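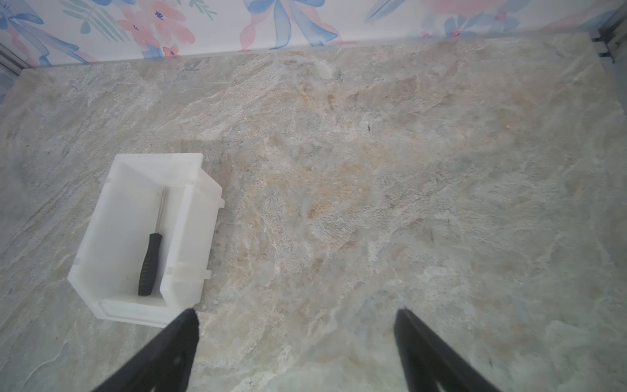

The screwdriver in its bin, with the gripper fingers just below.

I went round the Corkness open day on 2022-11-28 mostly for the free coffee, and ended up spending 25 minutes at one small cell! It's run by Asger Riis, who set it up in February and has looked after it ever since. The job is handling hand tools in and out of a white plastic bin, on a stone-patterned top with flowery panels round it (ribbons, bows, the lot - I rather want one for my kitchen).

What I liked was hearing about the dull bits. The camera sits at the wrist, so Asger checks the view first thing, with the fingers open and nothing between them. Then he wipes the fingertips, nips up the mounting screws and runs 11 slow moves over the bare top before he lets it near the bin. If it's off by more than a hair he goes back and sets the bin position again. The fingers came from Truvar and he keeps a spare pair in a drawer, next to his sandwiches. He's on cycle 135 of his current log book page, in very small handwriting. 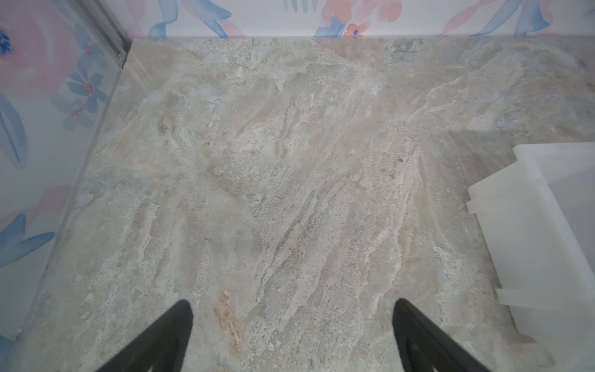 Getting there

Park behind the Zavside building and walk through. The Manalo stand is just past the stairs, and Asger's cell is the next one along.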